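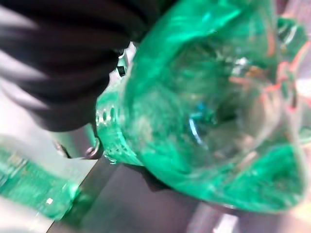
Green plastic at close range.

Harawira Public Safety Opinion Corpus: Data Card

Version 3
Released January 2, 2022
Maintainer: Ravindra Rajput, Clurnel Archive Office

Summary

The Harawira corpus contains 4,000 opinion columns and letters to the editor on policing, courts and emergency services. All items were first printed in local newspapers serving the Mornorar and Laretti districts. The corpus is intended for the study of public argument about law enforcement at the municipal level.

Contents

Each record holds the full text of one item, its headline, the section in which it was printed, and the role the author claimed at the time of publication. Permitted values for the role field are resident, officer, retired officer, prosecutor, defense attorney, elected official, clergy and other. Where the newspaper printed no role, the field is blank. Roles were not checked against outside records.

Of the full set, 632 items were written in response to an earlier item in the corpus. These carry the identifier of the item they answer in the field reply_to.

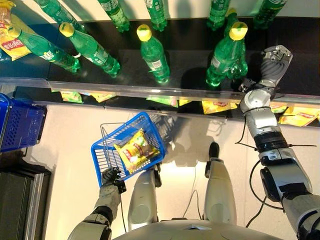 Collection

Items were transcribed from bound volumes held by the Clurnel Archive Office. Transcribers kept original spelling and punctuation. Editor's notes are stored separately in the field ed_note and should not be attributed to the author of the column. Unsigned editorials were excluded, as were paid notices and press releases reprinted without comment.

Privacy

Names of private individuals have been replaced with codes. Names of officials acting in a public capacity were kept. A further 78 items were withheld at the request of their authors or their families and do not count toward the published total. Requests for removal may be sent to the maintainer in writing and are processed with the next release. 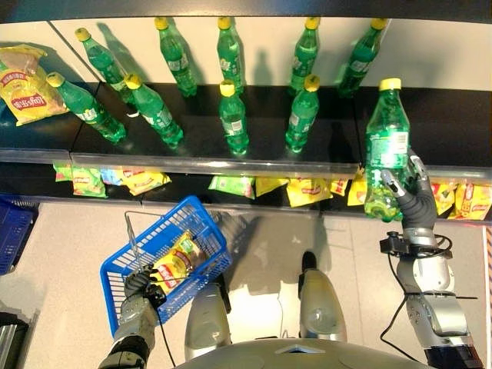 Known limitations

Coverage of the Laretti district is thin for the month of September, when one of its two newspapers did not print letters. Officers and prosecutors appear more often than defense attorneys. The corpus reflects the choices of newspaper editors and should not be treated as a survey of public opinion.

Changes in version 3

The role field was split from the signature line. Duplicate letters printed in both districts were merged, with both places of publication listed.

Terms of use

The corpus may be used for research and teaching. Redistribution of the full text requires written permission from the Clurnel Archive Office.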